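Projects > Student Reports > Tabletop Manipulation Cell

Equipment Plan and Budget for a Tabletop Manipulation Cell
Sunita Chaturvedi, Lalit Vashisht. Advisor: Florante Cabrera 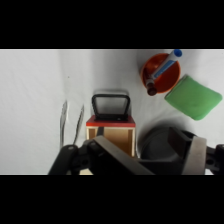

Figure 1. Wrist camera view with the gripper at the wooden box; orange bowl, marker and green cloth behind.

1. Scope

This report covers the purchase plan for the second manipulation cell at the Stustthorpe lab. The arm is already on hand and is not part of the budget. The spending limit is $4000, including shipping.

2. Gripper

Two suppliers were compared. The Jovura gripper costs $615 more than the Drilia unit but ships with the mounting plate and cable. The Drilia unit needs a machined adapter, and the school shop could not give a date for one before December. We recommend the Jovura. Spare fingers should go on the same order — a separate order pays shipping twice.

3. Wrist camera

The camera has to keep both fingers and the target in view during the approach. In Figure 1 the gripper takes up the whole lower foreground and hides part of the front of the box, along with part of the dark round object at lower right. A longer bracket is therefore budgeted at $77. Vivek Mittal has drawn one that fits the existing bolt pattern.

4. Work surface and objects

White fabric is kept as the background. Under even light it gives only mild shadows. Objects are bought locally and charged to supplies. The set should mix rigid and soft items, and at least one item with an upright handle like the one on the red lid. Thin reflective pieces, such as the two silvery strips left of the box, stay on the list as hard cases for the depth sensor.

5. Open items

- Teuber quote for the overhead light, requested by Ashok Mishra, not received
- Bracket material, aluminum or printed
- Storage for spare fingers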